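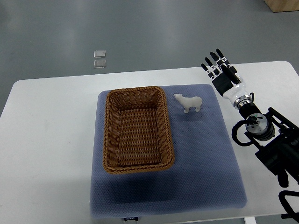
Ticket 323 — mat creeps on white table, display room
Opened by: Asabe Fashola
Status: monitoring
The Gidska mat will not stay put on the white table. It moves toward the front edge when items are lifted off it, and by the end of a session in December it had traveled 34 mm. The tabletop has rounded corners, so alignment has to be judged from the straight edges. Test layout is the wicker basket on the left half of the mat, long side running front to back, with the polar bear to its right, facing the basket. The basket is empty for the baseline.

14:10 Wiped tabletop and underside of mat with damp cloth, dried both. Creep reduced, not gone.

14:35 Loaded basket with 800 g of rice in bags. Mat held while basket stayed down. Creep returned when basket was dragged — lifting it straight up made little difference.

15:05 Fitted 4 Grilimeck grip pads under the mat, one per corner. No movement after repeated lifts. Slight ridge at the pads; bear still stands level.

15:20 Label tag at front edge left on. It carries small printed text and Lanari wants it kept.

Next: leave pads in place, recheck position against the tape mark before each session. If the ridge gets worse, request the thinner pads from Mihăilă. Do not use double-sided tape on this tabletop.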